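Wevon Street Lighting Log: README

Wevon is a plain-text log of street lamps and unlit stretches in the town of Grideck, kept so that anyone can look up where the lamps are, which ones are out and how long they have been out. This file explains what is in the release, how the entries were made and what to watch for when using them.

Contents of this release

lamps.csv, one row per lamp post, 558 rows
outages.csv, one row per reported outage, 342 rows
segments.csv, one row per stretch of road with no working lamp
notes.txt, free text, in the order it was written

All files are UTF-8 with comma separators. Empty cells mean "not checked". They do not mean zero and they do not mean "no".

Fields in lamps.csv

lamp_id: a number painted on the post, or a number starting with 9 if the post has none
street: street name as it appears on the town map
type: sodium, LED or unknown
height_class: low, middle or high, judged by eye
last_seen_lit: date of the last visit on which the lamp was on

Type is left as "unknown" wherever the lamp was off on every visit. A few older rows say "white". Treat those as LED unless the notes say otherwise.

How streets were graded

Each street was walked after dark and graded from 0 to 4. Grade 4 means you can read a house number from the opposite sidewalk. Grade 0 means no light reaches the road from any fixed lamp. Paved and unpaved roads use the same scale, and the surface is recorded in its own column in segments.csv. Light from passing cars, porches and shop windows is ignored when grading, which takes some practice on the busier streets.
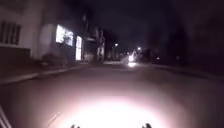

Najafi writes that the scale is too coarse at the bottom end, and that a road with one weak lamp at the far corner should not share a grade with a road that has none at all. The same message asks for a half step between 0 and 1, and for the grade to be given separately for each side of the street.

The half step is planned for the August release. Grading by side is not planned. It would mean walking every street again, and most of the narrow ones have lamps on one side only.

Outages

An outage is opened the first time a lamp is found off after dark and closed the first time it is found on again. The real dates of failure and repair can fall anywhere between two visits, so the length of an outage is only as good as the gap between them. On main streets the gap is never more than 28 days. Elsewhere it can be much longer.

Lamps that flicker are logged as on, with "flicker" in the remarks column. Lamps that come on late are logged as off if they were off at the time of the visit.

Unpaved roads

The lanes past the Fletorard yard were added in this release. They had been left out because they are not on the lamp maintenance list, but people do walk them, and leaving them blank made the totals look better than they should.
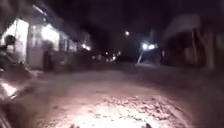 Lengths for these lanes were paced out and rounded to the nearest 50 feet. Where a lane has no name on the map, the street column holds the name of the nearest named road followed by a letter.

Known problems

Posts replaced during road work sometimes got a new number. The old row is kept and marked "retired".
Two spellings of the same street name are still present in outages.csv.
Height class is unreliable for lamps mounted on walls.

Corrections

Send the lamp number, the street and the date you saw it. Reports without a lamp number are fine if you can give the nearest house number.

License and date

Free to copy and change with credit to Wevon. This README was last edited on 20th July.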